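Save notes, July, late evening

Started the Brelline expansion tonight on the existing save. The store page says the base game is needed and nothing else, but the new map does not show up on the travel screen until the Drukby harbour mission is finished. Mine was finished months ago, so it appeared after one restart.

Download was 17 GB. First load took a little over two minutes, later loads about half that. Shader rebuild ran again after I changed the foliage setting, so I have left it on medium.

Carried over: the MacLeod rifle, both scopes, the tent, all cash. Not carried over: bait, map markers, and the saved loadouts. The loadouts are the nuisance. I rebuilt two of them by hand and left the rest.

Landed at the southern outpost at 06:00 game time. Wind from the north-west and steady, so I walked the river edge up to the Stuso ridge with it in my face. Red deer tracks from the second ford onwards, all fresh. Followed them at a crouch. The noise meter seems less forgiving on gravel than on the old map – I lost the first group at a distance where I would normally expect to get closer. Prone on the grass bank works, though it is slow.

One stag taken at 48 metres, single lung, short trail. Score came out lower than the spotting estimate. Ammunition was the heavier grade and the integrity bonus was kept, so the loss must be in the antler rating. Will compare with the next one before I draw anything from it.

Balance after selling: 2388. A second tent costs more than that, so fast travel on the north side will have to wait.

Faults noted. The quad sinks slightly into the road by the sawmill and stops dead. Reversing frees it. Rain sound carries on inside the hut after the rain ends, and a save and reload clears it. The compass lost its marker once near the ridge and I could not get it to happen again.

Frame rate holds at the cap in open ground and drops in the birch wood at dawn, when the fog comes in. Turning fog quality down one step gets most of it back. Shadows made no difference that I could measure.

To do: unlock the lookout above the lake, try the caller from the reed beds before first light, and check whether the need zones reset after sleeping. On the old map they did not – the patch notes are vague on the point.

Stopped at 23:40.

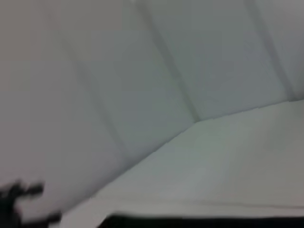 Pale grey padding, seams on the slant.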